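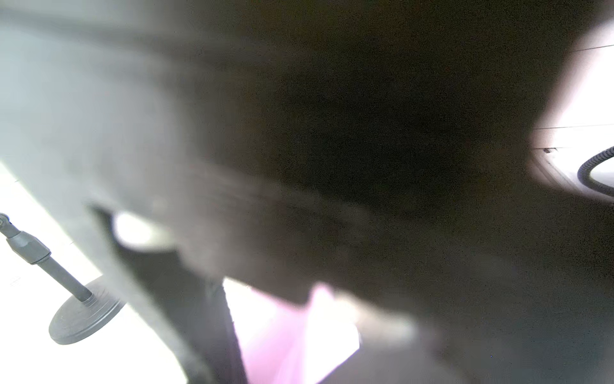 Ab wann gilt die neue Entgeltordnung für die städtischen Sporthallen?

Die neue Entgeltordnung tritt zum 1. April in Kraft. Bis dahin werden alle Nutzungszeiten nach den bisherigen Sätzen abgerechnet, auch wenn die Buchung bereits jetzt erfolgt.

Der Rat der Stadt Clorkum hat die Neufassung in seiner Sitzung am 11. Oktober 2024 mit großer Mehrheit beschlossen. Sie ersetzt eine Regelung, deren Sätze zuletzt vor neun Jahren angepasst worden waren. Betroffen sind die Sporthalle Brino, die Mehrzweckhalle Hurkix sowie die Gymnastikräume der beiden Schulzentren. Für eingetragene Vereine mit Sitz im Stadtgebiet bleibt der Trainingsbetrieb von Kindern und Jugendlichen unter 18 Jahren entgeltfrei.

Erwachsenengruppen zahlen künftig eine Saisonpauschale von 175 Euro je wöchentlicher Hallenstunde. Für auswärtige Vereine und nicht organisierte Gruppen beträgt der Satz 240 Euro. Wird eine Halle ganztägig für Turniere oder Lehrgänge belegt, fallen 400 Euro an; Auf- und Abbauzeiten sind darin enthalten, sofern sie am selben Tag liegen. Gewerbliche Veranstaltungen sind weiterhin gesondert zu vereinbaren.

»Die Vereine benötigen Planungssicherheit über die laufende Saison hinaus«, erklärte die Leiterin des Fachbereichs Schule und Sport, Pushpa Tripathi, in der Sitzung. Die Verwaltung habe die Sätze im Vorfeld mit dem Stadtsportverband erörtert und den Stichtag auf dessen Wunsch um ein Quartal verschoben. Im Stadtsportverband sind nach eigenen Angaben mehr als 1000 aktive Erwachsene gemeldet.

Der Vorsitzende des Verbandes, Satish Bhatia, begrüßte die Beibehaltung der Entgeltfreiheit im Jugendbereich. Kritisch sieht der Verband hingegen die Regelung zu nicht genutzten Zeiten – sie treffe vor allem kleinere Abteilungen, die kurzfristige Ausfälle von Übungsleitungen kaum ausgleichen könnten. Nach der neuen Ordnung kann eine Hallenzeit entzogen werden, wenn sie dreimal in Folge ohne Abmeldung ungenutzt bleibt. Ein Antrag, diese Frist auf fünf Termine zu verlängern, fand keine Mehrheit.

Neben den klassischen Hallensportarten werden erstmals auch Klettern und Bouldern als eigene Nutzungsarten in der Ordnung geführt. Für sie gelten dieselben Sätze. Die Einweisung der verantwortlichen Übungsleitungen ist dem Fachbereich vor der ersten Nutzung schriftlich nachzuweisen.
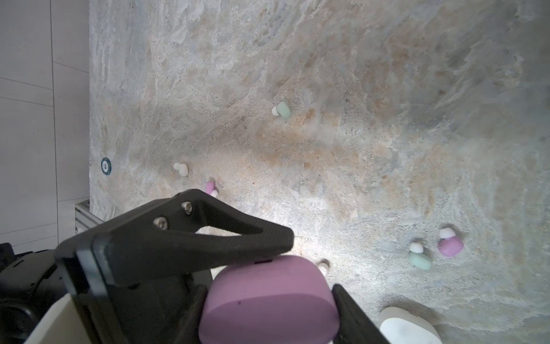

Antragstellung und Fristen

Anträge auf regelmäßige Hallenzeiten sind schriftlich oder über das Buchungsportal Kashyap an den Fachbereich Schule und Sport zu richten. Bestehende Belegungen werden übernommen, sofern der Verein nicht widerspricht. Der vollständige Wortlaut der Entgeltordnung wird im Amtsblatt der Stadt Clorkum veröffentlicht und liegt im Bürgerbüro zur Einsichtnahme aus.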